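I want to write some posts about one old cartoon series, because I finished it again on Wednesday and I cannot stop thinking of it. The name is Tornis. Very few people in my feed know it, so please be patient with me.

It was drawn by a small studio called Stunetico. One season was planned with 7 episodes, but only 6 went on television. The last one exists as storyboards, and I will come to this later in the thread.

The story: in the town of Prirville there is a tower where the clock goes backward one minute every night. A girl called Lūse lives under it with her grandfather. She notices that each night somebody in the town forgets one word. At first the words are small, for example "spoon." Later they are not so small.

I saw it first when I was nine, with dubbing in my language, where one man read all the voices. The girl, the grandfather, the cat, all the same tired man. When I found the original sound many years after, it was strange for me that Lūse had a voice of her own. I still hear him a little.
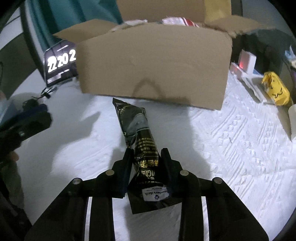
The second episode is the one I would show to a new person. The baker forgets the word for bread and his customers must help him by pointing. It is funny for ten minutes, and then his wife comes into the shop and he points at her too. They gave it no music in this place. Only the oven.

About the drawing. The backgrounds are watercolor and you can see the paper in them. The characters have a thick line, almost like from another show. Some people call it a mistake of the budget. I think it was a choice, because in the night scenes the line becomes thinner, and in episode five Lūse has nearly no line at all when she stands on the stairs.

The weak part must be said also. Episode four is slow. There is a long trip with a boat which does not go anywhere in the story, and the boatman sings two times the same song. I skip the second song. Sorry to the boatman.

Each episode runs 22 minutes on the disc, but on television they cut the opening to make space for advertising. If you saw only the cut version, you missed the clock hands in the titles. They show a different hour each time, and the hour is the one when the next word will be lost. I needed three viewings to notice it.
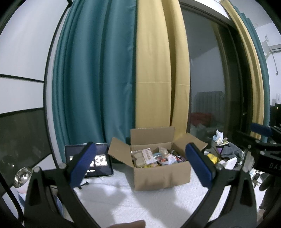 Are you sure about the hands? I have the old tape and in my opening the clock always says the same thing, five past six.

Then you have the television tape, I think! There they used the opening of episode one for all of them. On the disc it changes from the second episode. Look at the short hand, the long one almost does not move.

Now the storyboards. There are 65 pages, and the scans are not very good, with pencil notes that I can read only partly. Lūse climbs to the clock and finds the words there, kept in small drawers. She may take back 2 of them. The page where she chooses is there, but the drawers in it have no labels. So we do not know which words she took.

I have my own idea. In episode three the grandfather stops calling her by name and says only "you" or "little one." I did not see this as a child. I believe one of the words is her name, and the other is the baker's bread, because she was always hungry – she eats in every episode, even on the boat.

If somebody has better scans of pages 40 to 48, please write to me. The pencil on these is almost gone and I would like very much to know what the cat is saying.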